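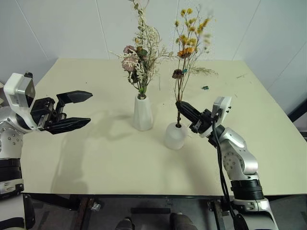

Dried flowers have been the slowest task on our list so far, and I want to write down the collection notes while I still remember why we changed things.

The task is simple to state. Two vases stand on the table, each with a bouquet. The operator uses one arm to take a bouquet by the stems, just above the mouth of the vase, lifts it clear, and puts it back in at a better angle. The other arm stays open and out of the way until it is needed to steady the vase. One lift and one return make an episode. We set the target at 108 accepted episodes before the first training run.

Stems are a bad object for a parallel gripper. They are thin, they don't sit in one plane, and a bundle of them changes shape when you squeeze it. Close too far and the dry ones crack. Close too little and the bundle rotates between the jaws, so the flower heads swing toward the wrist camera. I capped the closing force early on and left it capped. Operators complained for a day, then started approaching lower on the stems, where the bundle is tighter. That is the behavior I wanted in the data anyway.

The frosted vase with the yellow and mustard blooms gives more trouble than the white faceted one. A pale translucent vase on a cream table in front of a white wall has very little edge contrast, and the depth estimate around the rim is noisy. I considered changing the tabletop. Shuk-fan Yeh argued against it: the kitchens and shops at Flestordale are full of pale surfaces, and a policy that needs a dark cloth under everything is no use there. We kept the table as it is. The arms throw soft shadows across the top, and I left the lights alone too.

### Rejection rules

An episode is thrown out if:

- the vase tips past the point where it would fall on its own
- the stems leave the jaws before the operator opens them
- either wrist view is blocked for more than 2 seconds
- the operator restarts the motion from home

Shed petals are not a reason to reject. Dried material drops bits all the time and the table collects specks during a session. We brush it down between blocks of episodes, not between single ones, so the clutter varies a little inside each block. I also stopped asking operators to keep their shoes out of the head view. It cost time, and the crop removes the bottom strip before training.

### Numbers so far

We have 75 accepted episodes. Most rejections are early releases, and most of those come from the first hour of an operator's first session. Six episodes had a good grasp and a bad return, with one or more stems caught on the rim. I have kept those under a separate tag. Shuk-fan wants them in the training set as recovery examples – I would like to see a baseline without them first.

Labels go into the Vosudbridge tool as before. It still has no field for "which vase," so please put it in the free text as `faceted` or `frosted`, lower case, nothing else. I found four spellings last week and the export script matches only one.

Next is a change of vase positions. At present the faceted one is always further back and to the left, and a model could learn that layout without looking at the flowers at all. I'll swap them for the remaining episodes and add a few with both vases close together, where the idle arm has to move to make room. Collection resumes at 9 tomorrow, after I re-tape the cable at the wrist.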